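Las almohadillas nuevas llegaron en octubre, en una caja de Itton tan pequeña que Yabsira Wubshet creyó que era publicidad. Las montó antes de quitarse el abrigo.

—¡Pesan ocho gramos! —gritó desde el pasillo—. ¡Ocho!

Tekle Negash no levantó la vista del cuaderno. Llevaba toda la tarde con las pinzas Lotex, las de goma lisa, y de 100 intentos con un pañuelo de algodón había perdido 80. El pañuelo se escurría siempre en el mismo punto, justo cuando uno empezaba a hacerse ilusiones.

—Prueba con algo grande —dijo él—. Algo que resbale de verdad.

Fueron al dormitorio. Yabsira apretó el gatillo un par de veces en el aire, solo por oír el chasquido de las articulaciones, y se rio sola. Qué maravilla de mecanismo, pensó, qué ganas de pasarse la noche entera doblando ropa.
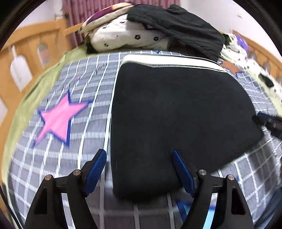

Tekle quería empezar por una esquina, como mandaba el protocolo de Cukosano, y ella quería empezar por donde le diera la gana. Discutieron un rato, encantados los dos. Al final Yabsira acercó los dedos abiertos a la prenda negra, con las estrías azules inclinadas una hacia la otra, y apuntó al borde largo y curvo, lejos de la banda blanca.

—Si esto agarra —dijo Tekle—, mañana llamo a Adanech y le pido otras dos.

—Pídele cuatro —contestó ella, y cerró la pinza.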